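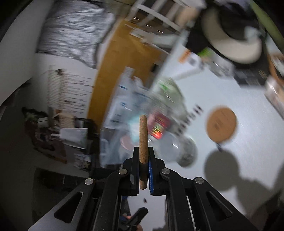
Cork in the back room: one slender rod, one round mat.

Dear friends of the Oradov craft room,

If you have come by at all since September you will know that the back room got away from us, and I include myself in that because a fair share of the bags were mine. We have been sorting it bit by bit, a shelf at a time, and I wanted to write a few lines about the cork, as so many of you have asked what we plan to do with it.

I have always been fond of cork. My grandmother kept her good pans on it and my father pinned his bills to it, and when Raíssa Quintana offered us the leftovers from her shop in Estlow I said yes before she had finished telling me how much there was (175 pieces, as she later wrote on the list, so perhaps I should have let her finish). There are round mats, thin rods, a few thick sheets and a good deal of crumbly stuff that Peiyu Shao wants for her orchids. Please let her have it!

The mats will go out for the tea tables, and they clean up well with a damp cloth and a drop of dish soap. Don't soak them, please, and don't stack them until they are dry - we lost six that way last year and the smell was something. The rods are for the children's boat afternoon. They cut nicely with a sharp knife and a slow hand, and Leonie Halliday will do the cutting beforehand so that the little ones can get straight to the sails.

As for everything else on that floor, the plastic bags and packaging are going. If you put something down in there and still want it, whether it's a bowl or a box or a straw hat, come and fetch it by 05/12/2023 or leave a note with Tarcísio Andrade, who has the key most mornings. Cardboard boxes in decent shape we would like to keep, as the yarn has to live somewhere.

Anderson Bragança has asked me to add that the glue guns are back from repair and that two of them are still missing their stands. If one is sitting in your kitchen drawer, just slip it into the basket by the door.

With love and a rather dusty apron,
Your newsletter editor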